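**Does the Prulton belt-picking result hold up, or am I reading it wrong?**

Posted in Robots and automation, by **tannery_lane**

I run a small packing floor and I've been sent the Prulton write-up by two different people now, both of whom think it means we can stop worrying about staffing the belt. For anyone who hasn't seen it, it's the report from the Rattanakul group where a robot hand learns to pick things off a moving conveyor by copying people. They recorded 2,000 demonstrations, trained on those, then ran 815 test picks and reported a success rate that would beat my night shift.

I've read it twice and I can't make myself believe it. My trouble is with three or four things.

The test used 6 objects, and as far as I can tell they were the same ones used in the demonstrations. Then there's a short paragraph near the back about "unfamiliar items" with only 49 picks in it, and the number there is a good deal lower. That paragraph doesn't get a chart. The first one gets two.

I also can't find what counts as a success. If the hand lifts the thing and drops it on the way to the box, is that a pick? My customers would say it isn't.

And the belt speed is given as "typical". Typical of what?

I'm not a researcher and I may be being unfair. I would like somebody who has done this sort of work to tell me whether the headline number means anything for a real line, before I sit through a sales call on Saturday.

---

**grumbler_k**

It's marketing. They all do this. Pick the easy objects, run it until it looks good, film that bit. I'd ignore it and buy a decent vacuum gripper if your stuff is flat enough. We did and it's been fine apart from the filters.

---

**Kittipong Phromma**

I wouldn't go as far as the answer above, though I share some of the mood. I've spent a few years on imitation learning, part of it on conveyor tasks, and I had no hand in the Prulton work. I've only got the same report you have.

The large test is fine for what it is. It tells you that if you show the machine these objects, on this belt, in this room, many times over, it will then handle these objects on this belt in this room. That used to be hard and it's worth something. It just doesn't tell you what happens with your objects in your building, and the title of the report rather invites you to think it does.

The short paragraph at the back is the one I'd read. Forty-nine picks is thin. With a sample that small the true rate could sit well above or well below the printed one, and there's no range given, so you can't tell. I'd also want to know how those items were chosen. A new mug when you've trained on mugs is a different test from a bag of screws.

On success, I agree with you, and you've been polite about it. I went looking for the definition and found "the object is lifted clear of the belt" in a caption. It's not in the main text. Under that rule a drop on the way to the box still scores. Some groups count placing, some count lifting, and you can't compare their numbers at all.

There's another point you didn't raise. The report doesn't say how many attempts were thrown out. In this sort of testing a person usually stands by and stops the run when a cable snags or an object rolls off. Is a stopped run a failure, or does it vanish? I have seen both done, sometimes by the same group in the same month. If it vanishes, the rate goes up and the paper still looks tidy.

What would change my mind:

- a test on a different day, in a different room, with nobody retraining in between
- success measured at the box
- every run listed, including the stopped ones
- belt speed as a plain number

They may have all of this and have left it out for length. Write to them and ask. People are often quite open about it by email – more so than in the report.

---

**Zamdale_Sue**

I'd like to add something about the room, as it gets skipped over. I work with a belt rig and a hand with fingers, and I spend far more time on light and background than on the learning part.

A policy trained from cameras learns whatever the cameras see. It doesn't know that the object is the important bit. If the demonstrations were all recorded under the same lights, with the same clutter behind, some of that ends up in what it learned. Then somebody wheels a trolley past or a tube gets replaced and your success rate sags, and you lose an afternoon blaming the gripper. I've lost that afternoon more than once.

So when a report says "tested in an ordinary lab setting", I'd want to see the setting from the cameras' side. The first picture below has the hand down over a shiny green belt, and the white patches around the fingers are the overhead lights. A dull belt would give you a different picture. The second is looking out from the arm, so on its side, and it takes in people at a workstation, other arms, cables and the ceiling lights. All of that goes into the training data if you let it.
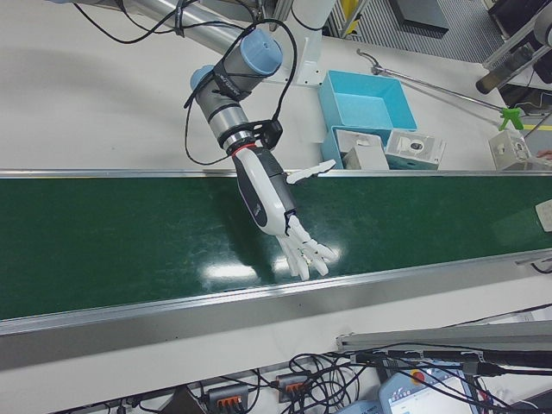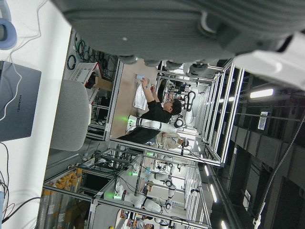 **tannery_lane**

Thanks, all three. Suppose they won't send me any more data. Is there a simple test I could ask for myself, one that doesn't need me to understand the training?

**Kittipong Phromma**

Ask them to run your own products on a belt at your own speed, with the lighting changed halfway through. Choose the products yourself and don't send them ahead. Agree in writing before the first pick that a success means the item is in the box, the right way up if that matters to you, and that any run somebody has to stop is a failure. Then stand there and keep your own tally on paper, drops and stoppages included.

Ask for a full shift if you can get it. An hour will only tell you about the first hour, and I'd be wary of any rate worked out from a short demonstration where their engineer decides when to start. Note down each time a person touches the machine as well. If someone has to step in often enough, you are still staffing the belt, whatever the pick rate says.

If they decline the lighting change, that doesn't prove the method is bad. It does mean you have no evidence on that point, and I wouldn't sign for it on the strength of the report alone.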